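How to set contact rules for a tool-use task in simulation
Written by Iara Cáceres, Monholm project notes

Before you record any episode where the gripper holds one object and touches another with it, write down what counts as allowed contact. In Monholm we skipped this step at first, and we had to check 1,235 episodes again by hand. The rules below are the ones we use now.

Step 1. Name the pairs

Make a list of all pairs of bodies that may touch. For a task with a held object, we normally allow three: finger and held object, held object and target, target and table. Every other pair is a fault. Fingers touching the target is also a fault, even when it is very light.

Step 2. Set the force limits

Give each pair its own limit. For held object against target we stop the episode at 40 newtons. Do not copy the limit of the finger pair, it is meant for gripping and it is too high here. If your physics step is long, the force can jump for one step only, so we ask for three steps in a row before the stop.

Step 3. Check the first contact from the camera view

Stop the simulation at the first contact step and look at it with your eyes. The log can say "contact" when there is still a gap, if the collision shape is bigger than the visible mesh. This happens often with irregular objects and with round ones like bowls. Look at the tip of the held object and the rim it should touch, then at the space between the fingers and the target.
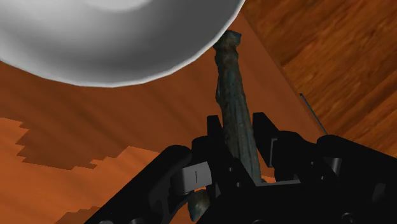

Step 4. Treat shadows as a rendering matter

Shadows with a stepped edge come from a low shadow map resolution. They do not change the contact result, so do not reject an episode for them. Write it in the notes field — the people who train on the pictures will want to know.

Step 5. Record the decision

For each rejected episode save the pair, the peak force and the step number. Use the same names as in the list from Step 1. When a limit changes, give the rule file a new version and run the old episodes through it again.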